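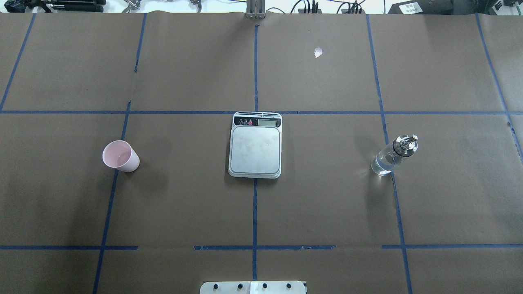
# Mukenier painter's tape, blue, after one long season

I bought a case of the Mukenier blue tape in September, when I started repainting the downstairs of our house, and I've used it on nearly everything since. I had been buying whatever the hardware store had on the end rack. The Mukenier comes in a 1-inch and a 2-inch width. I have used both, though mostly the wider one.

## Price

I paid $34 for a pack of the 2-inch. The Vondau tape I used before costs less and the rolls are longer, so the Mukenier is the more expensive choice whichever way you do the math. Shipping was free and the box arrived with one roll squashed out of round. It still worked, but it jerked coming off the core and I used it up on floor paper.

## Tearing and handling

It tears by hand in a fairly straight line. The Vondau tends to split along its length when it's cold, and you lose a foot or so getting back to a clean end. I had this happen twice with the Mukenier, both times on rolls I had left in the garage over the winter. Rolls kept in a closet have been fine.

The paper is thinner than I expected. It follows a curve reasonably well if you work in short pieces. Around the arched opening to the dining room I used the 1-inch and pressed it down with a putty knife. The 2-inch puckers on anything that isn't straight.

## Paint lines

On smooth trim with semi-gloss enamel, the lines were clean. I did the window casings in both front rooms and touched up very little.

On orange-peel walls it was less good. Paint got under it in the low spots, the same as with every other tape I've tried. Running a thin coat of the wall color along the tape edge first fixed most of that. It adds an hour to a room. I would do it again in the living room and skip it in a closet.

## Removal

The label says 30 days. I pulled most of mine within two days and had no trouble. One strip behind the radiator got forgotten and stayed up for 84 days. It came off in small pieces and left adhesive on the baseboard, which I took off with mineral spirits. I can't blame the tape for that.

Pull slowly, back over itself, while the paint is still a little soft. When I waited until the next afternoon, the enamel had formed a skin over the edge and I had to score it with a knife.

It did lift paint once, in the hallway, where the previous owners had put latex straight over old oil paint. Any tape would probably have done it.

## Sticking to paper

I cover floors and work surfaces with brown builder's paper, and the tape holds well on it. It does not come off paper again without taking the top layer along, so don't plan on moving a strip once it's down. Overlap your sheets by a couple of inches. If you only butt them together, the seam opens when you kneel on it, and drips find the gap.

On bare concrete it barely stuck, even after sweeping. I went back to Drarkport duct tape for the basement stairs.

## Compared with the others

- **Vondau:** cheaper, longer rolls, stickier. Fine for masking off plastic sheeting. I wouldn't leave it on fresh paint overnight.
- **Amarasinghe delicate surface tape:** the best of the three on new paint and on wallpaper, but it lets go of textured walls by itself. I keep one roll for the bedroom.
- **Mukenier:** in between, and good enough on most surfaces that I only carry one roll around.

## Complaints

The end of the roll is hard to find. The color is even all over and there is no tab, so fold the end under each time. The core is also slightly too small for my tape dispenser, and I had to sand the hub to get the rolls on.

I have three rolls left and will order the 2-inch again before I start upstairs. I don't think I'll bother with the 1-inch, apart from the stair spindles.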